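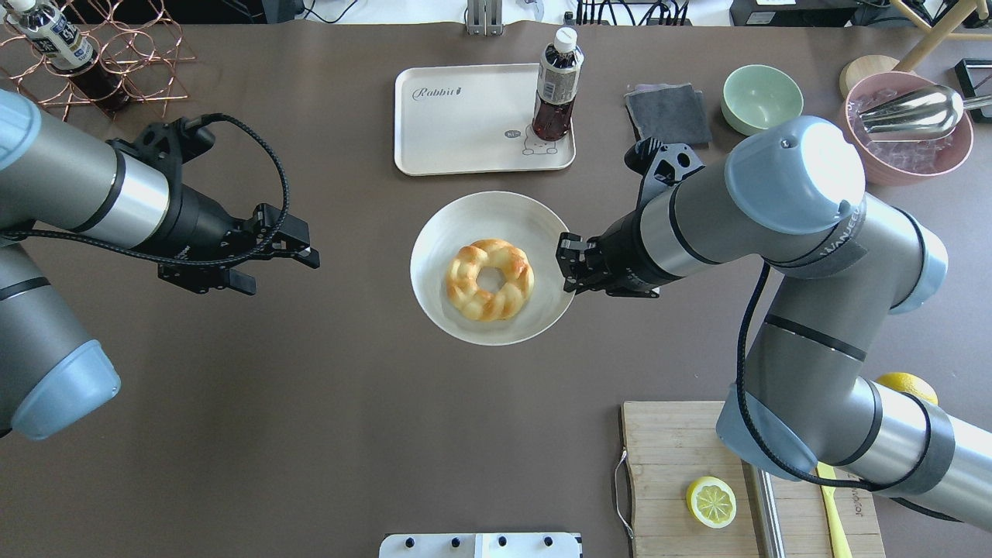

3.2 How players felt about the Turkavville remaster

I'll admit I came to this part of the study as a fan. I'd played the first Turkavville to death, so when Gizella Szalai suggested we read through player reviews of the remaster, I said yes before she'd finished asking (she may regret that). We ended up with 607 reviews from the Jutton forum, all of them written after the February patch.

My first surprise was how little people cared about the new graphics. They grumbled about the save system instead, over and over, and about the harbour level, which really is a slog! Máté Fekete coded the first 100 reviews with me so we could check we were reading them the same way, and we mostly were, though we never did agree on what counts as sarcasm.
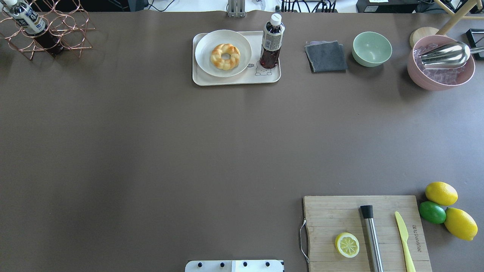
Players who had finished the original were a good deal harsher on the driving sections than newcomers were. I'd guessed it would be the other way round. One long-time player wrote that the cars "steer like wardrobes", and I can't argue with that. Newcomers mostly wanted a proper tutorial and a map that didn't vanish in the middle of a chase.
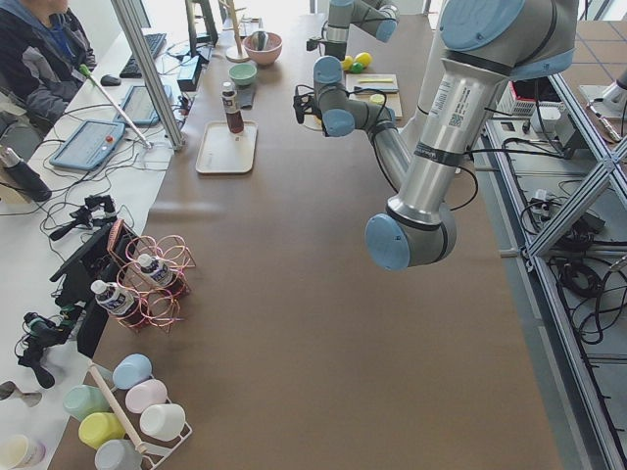 Figure 3. Side desk with keyboard, mouse and two light-blue teach pendants.

We left out reviews shorter than 200 characters, as plenty of those just said "great game" or something ruder. I'd like to go back to them one day, mind you. Section 3.3 looks at the co-op mode, where the moods were rather different.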